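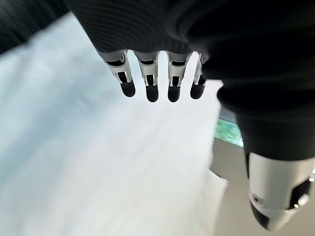 Notebook 2, household handling work, Dekmont workshop
Entry date: 07/11/2018
Entered by: Nesma Erraji
Read and initialed by: Lahcen Belhaj

Purpose of the session

The question carried over from October was whether the five-digit hand can pick up and fold a flat cotton towel from a table without a person setting the first corner. The Vullitz group has asked for a plain answer before the next planning meeting. They are considering laundry folding and bench wiping as the two chores for the spring trial, and they wish to drop one of them if the hand is not ready.

Setup

The hand was fitted with the black knit cover over the palm and back, fingers left bare below the cover. The rubber tips are the same set used for the bench-wiping trials. The cover was adopted after towel loops caught on the housing at the base of the fingers on several occasions last month. It has now been through the wash and has kept its shape, although it rides up toward the fingers when the wrist is turned fully inward. A second cover with a longer cuff has been requested.

Camera is at the wrist, as before. Table height was not changed. Finger force limit was left at the setting from the October sessions so that results could be compared.

Towels were the plain cotton ones from the Helmy order, all washed at least once. New towels are stiffer and easier to grip, and results with them should not be mixed with these.

Procedure

Each attempt began with one towel laid flat on the table. The arm came down over the near edge, the fingers closed against the thumb, and the arm lifted. An attempt was scored as a pick if the towel was held by a single layer at the top of the lift. It was scored as a fold only if the near edge was then laid over the far edge with no more than a thumb's width of overhang at either corner. The operator was permitted to stop the arm but was not permitted to touch the towel.

Results

Attempts: 122
Picks: 80
Complete folds were far fewer and are listed on the loose sheet at the back, which Lahcen will copy into the shared table.

The picks were better than expected. In October the same task with the bare hand gave fewer than half. The knit cover deserves part of the credit, as there was no snagging on the palm at any time. The remainder is probably due to the lower approach angle that Lahcen suggested, in which the fingertips press lightly and draw the cloth toward the thumb before closing. This pushes up a small ridge of cloth, and the ridge is what is gripped.

Failures were of the following types, in order of frequency:

Fingers closed above the ridge and came up with nothing.
Two layers gripped where the edge had curled under.
Towel slid as a whole and no ridge formed.
Arm stopped by operator.

The sliding failure is the one to look into. It came mostly toward the end of the session. The tips had not been wiped since the start, and lint on the rubber is suspected. After wiping, the sliding was reduced, but the number of attempts after wiping was too small to report.

Time

One pick and fold takes around 900 seconds if the settling pauses and the rechecks are included. A person folds the same towel in a few seconds. It should be stated plainly in the report to Vullitz that the present system is not useful for laundry in any ordinary sense. Most of the time is spent in the rechecks, which Cutby put in as a safeguard and which could be shortened. Even a large reduction would leave the hand well behind a person doing the same work while talking on the telephone.

Notes on the wider question

The group was asked to give an opinion on readiness for household and shop-floor chores generally. The following is the position as of this entry and may be revised.

Bench wiping is close to acceptable. The surface is known, the cloth is already in the hand, and a missed patch can be wiped again without harm. Putting hand tools back on a marked board is also close, provided that the tools are rigid and returned to the same bench each time.

Folding is a different matter. The cloth changes shape whenever it is touched, and the camera loses most of its view of the edge once the fingers are down. Lahcen holds that a second camera would solve the greater part of this. I am less certain – the edge is also hidden from the side once the ridge has formed – but the test is inexpensive and should be made.

Recommendation to Vullitz: keep bench wiping in the spring trial. Hold folding back as a workshop study and do not show it to outside visitors as a working chore.

Lahcen's remark, added at reading: "Agree on wiping. On folding, please say that picking is now separate from folding in our scoring. Last month's figures counted them together and someone will compare the two."

The remark is accepted. The October picks were recounted from the raw log under the present rule before the comparison above was made, and the recount is clipped to the previous entry.

Actions

Wipe fingertips after every tenth attempt and record it.
Longer cuff for the knit cover, to be measured with the wrist fully turned.
Second camera at table level, borrowed from the Cutby bench if free.
Shorten the rechecks, one at a time, and log each change.
Keep the towels from this session in the marked bin. Do not use them for cleaning.

Table cleared and arm parked at the end of the session. Power off at the wall, checked by N.E.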